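Let the Robot Wipe the Counter: House Rules That Work

I love a clean coffee nook, and I love it even more when a machine does the wiping. We have been running a two-fingered arm on counters and desks all summer, and the best thing we did (by a mile!) was to write down some rules and stick to them. Most of them are good rules for people with a rag, too.

Start with the back row

Everything that lives on the counter goes in one line against the backsplash. Tissue box, cups, bottles, tray, kettle, all in a row, with the whole front left free. An arm loves a long clear stretch, and so do you when you're pouring tea half asleep. Pick the order once and keep it. Tall things that tip easily belong at the back, caps screwed down tight.

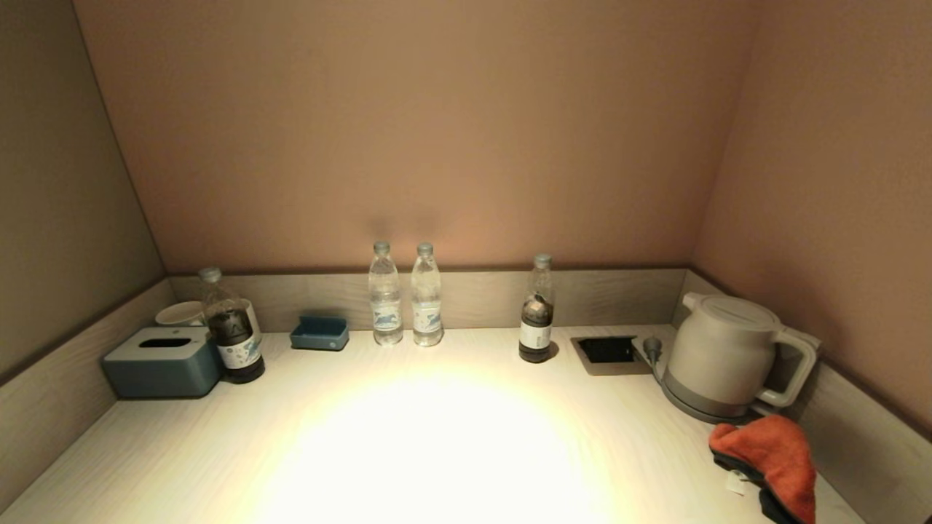
The back row in place, with the kettle at the right-hand end and the cloths at the front corner.

Kettle rules

Our standard is short and we don't bend it:
Kettle off and unplugged before any wiping starts, by hand or by arm.
Cold to the touch. If you have to wonder, wait.
Never spray toward a counter outlet. Put the cleaner on the cloth, away from the sockets, and wring it well.
Wipe near the outlet yourself with a dry cloth. Leave that patch out of the robot's route altogether.

Suqin Xie wrote the first version of this list on the back of a Grurnetti receipt in June, and all we have added is the line about wringing. It's a great list!

Pick a fluffy mitt

Oh, the mitt. Flat cloths are fine for hands, but a gripper gets a much friendlier hold on something thick. Microfiber with a deep pile squashes down between the fingers and gives you a nice fat pad to wipe with. Pinch it at the base and let the rest stand free, so it's the fibers that meet the counter and the hard fingers stay well back. Try the grip with a gentle tug before you let it loose on anything.

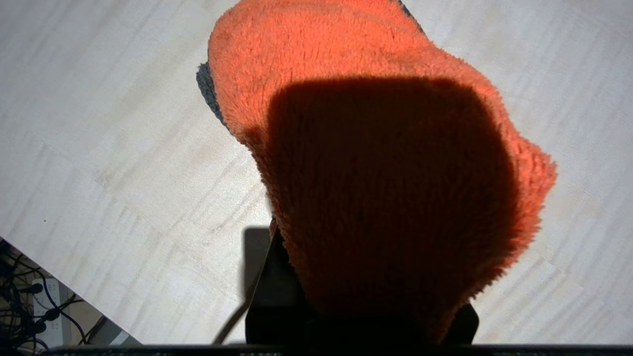

Orange mitt pinched at the base between the two fingers.

A few more mitt habits worth having:
One color for counters, another for floors, and no swapping.
Shake it out before every job. One crumb of grit can scratch a whole desk.
Wash microfiber without fabric softener, which coats the fibers and spoils them.
Retire it when the pile goes flat. Flat mitts make lovely shoe polishers.

Cords get their own rule. Power strips and loose cables stay off the wiping surface and out of reach of drips, and anything the arm could snag gets clipped back. Do a lap and look under the table edge too, where the tangles like to hide.

Slow first pass, every time
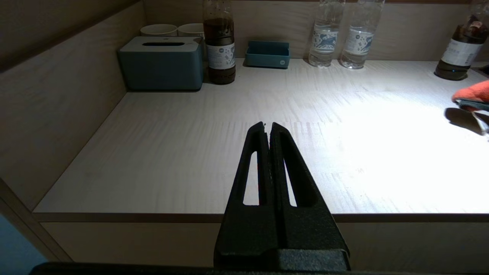 By Vidar Lindholm
2023-07-27

Whenever the setup changes, even by one bottle, I make the first pass at low speed with a dry cloth and my hand near the stop button. It takes 2 minutes and I really enjoy it, because you learn so much about your own counter! Watch the corners where the side panel meets the back, and watch any cloth that hangs down, as a trailing edge can catch a light tray and drag it along.

Keep the fingertips clear of the surface unless they're holding something soft. Wipe in straight, overlapping lines from the back toward the front edge, and lift before turning around. Strong light on a pale top can hide a streak completely, so crouch down and check it from the side, or switch the lamp off for a second.

People stay out of reach while it moves. If somebody wants a tissue, stop the arm, take the tissue, put the box back on its spot, start again.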